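Ticket 4643: planner refuses the bread pick in the kitchen sim
Project: Gistcombe
Opened by: Harpreet Lachance
Status: open, waiting on Brock

Hi all, me again, sorry! Since I pulled the May build of Culto the arm won't plan to the loaf any more. I press go, it thinks for 9 seconds and then I get "no valid path, start state in collision". Same seed, same kitchen, and it was perfectly happy on the old build.

What I've tried so far:
Restarted the planner (twice, because you never know).
Turned the clutter down. No change.
Raised the start pose by 90 mm. It plans! But then the grasp comes in at a daft angle and I don't want to keep it like that.

Reece asked what the start pose looks like with the full clutter set loaded, so I've rendered one from the counter side.

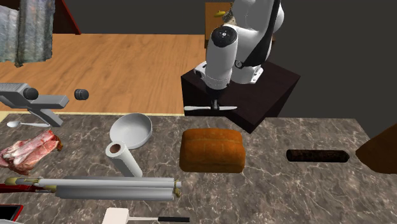

Start pose, full clutter, gripper just over the top of the pedestal block

Reece Entwistle replied:
Thanks, useful. I don't think your loaf is the problem at all, it's sitting near the middle of the counter with a decent bit of marble showing. I'd look at the fingers and the block. Can you print the contact pairs before the first plan call?

Harpreet Lachance replied:
Ooh, good shout. 46 pairs in total, and the top one is left finger against pedestal. So the renderer leaves a gap there and the planner reckons they're touching. I checked the padding in the config and it's set to 43 mm, which I certainly didn't do (I've been running with 9 since forever). Could the new build be ignoring my local file?

Also, while I was in there: a little black knob is hanging in mid-air over the floor, a short way right of the grey appliance. It doesn't show up in the contact list so I've left it alone, but somebody may want to look at its parent link. Shall I open another ticket?

Brock Cloutier replied:
Yes please to the separate ticket, put Shirley on it. On the padding, Culto now reads the scene defaults after the local file, so yours gets overwritten. Pass it on the command line for now and I'll swap the order back.

Harpreet Lachance replied:
Passed it on the command line and it plans from the original pose, hooray! I'll run the whole seed list tonight and leave this open until Brock's change is in.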